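Counting frogs at the Pindwood wetland
3 min read

Rain on and off, gumboots, one torch between us. The ecologist who runs the frog survey at Pindwood has been doing it for 15 years and doesn't slow down to talk. So, notes on the run.

"Start at the culvert, always," she says. Then silence. Five minutes of listening at each stop, no chatting.
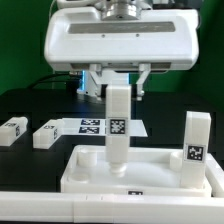

Next stop is the old dam. Banjo frogs, plenty. She writes the calls down by species, never by number. "You can't count a chorus. People try."

The wetland was a paddock until Ninport council bought it. Reeds went in first, then 300 paperbarks, mostly still standing. Kangaroos got the rest.

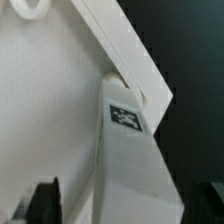 Vol. 15, No. 2

What's changed? "Gambusia," straight off. Mosquito fish. They eat the tadpoles, and the dam's full of them. The small ponds dry out in summer and the fish go with them, so thats where the good frogs are. She wants more ponds that dry out. Council wants a fountain.
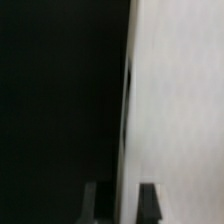
Words: our nature reporter

Best night ever? November, after a storm. "Couldn't hear myself swear." Worst was the winter before, 40 minutes of nothing and a flat tyre.
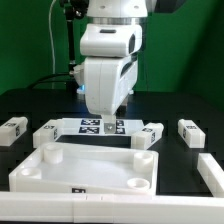
She'd like more people recording calls at home, and a phone is fine. Hold it still, she says, away from your jacket, and let it run for two minutes. Colour matters less than people think when they send in photos, becuase one species can be brown, green or grey. Background is another matter. A green backdrop is hopeless for a green tree frog, so put something plain and dark behind it. And don't pick it up. Sunscreen on your hands is bad news for them.

Next survey is the Dosolia Creek end. Bring your own torch.

Related
Who's eating the reeds at Ninport?
Microbats under the Kong Street bridge
Dosolia Creek: a winter bird list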